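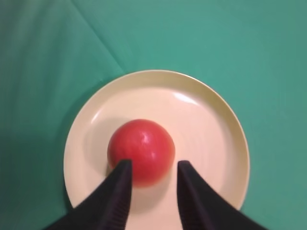

Page last changed: December 19, 2020

The Case for the Plain Plate

Institutions that furnish shared dining rooms too often choose patterned dishes. The Hosetus residence holds that a plain cream plate serves its tables better. A single red ball set on such a plate is seen at once – its color owes nothing to the dish. Food deserves the same courtesy. Borders and printed scenes compete with a modest meal, and they date quickly. We recommend that the next order, 400 plates in all, carry no decoration.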